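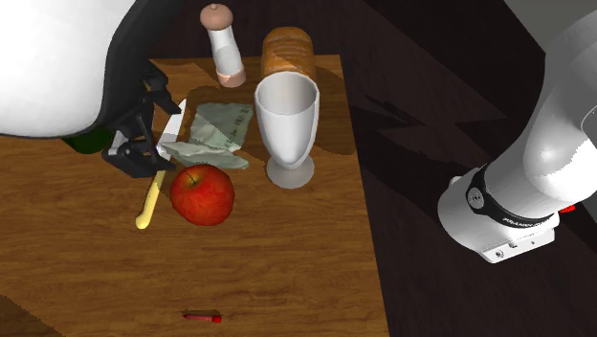

*Kitchen knife with a pale yellow handle, on a wooden tabletop.*

## Prep Cook, Part Time, Vinetside Lunch Kitchen

Vinetside is hiring a prep cook for its lunch kitchen on Pietrzak Street. We cook weekday meals for two senior centers and one day program, 310 lunches on a normal day. The menu changes every week and runs heavy on soups, stews and roasted vegetables.

The job is mostly washing, peeling and cutting. You will also portion cold sides, label containers, and help load the van at 10:15. Everyone takes a turn on dishes.

**Hours:** 6:30 a.m. to noon, four days a week. No nights or weekends. We close for one week in February.

**Pay:** $473 a week before taxes. Lunch is included. You are paid every 2 weeks by direct deposit.

**You need:**

- some kitchen experience, paid or unpaid
- safe, steady knife work (speed comes later)
- a food handler card, or willingness to get one in your first month; we pay the fee
- to be able to lift a 40-pound sack of potatoes and stand for most of a shift

Spanish is useful but not required. You do not need a driver's license for this position. House knives are sharpened for us on a regular schedule. You may bring your own if you prefer, but it has to stay in a guard when you are not using it.

The Callska bus stops across the street. Staff parking is behind the building, with six spaces, and they fill up early.

**To apply:** Send a resume or a short note about where you have cooked to Sizwe Venter, kitchen manager, or leave it at the front desk at 770 Pietrzak Street. Include a phone number and the best time to call. We will ask finalists to come in for a two-hour paid trial shift. Wear closed shoes with a non-slip sole.

Applications are due May 30, 2022. The start date is flexible within the month after that.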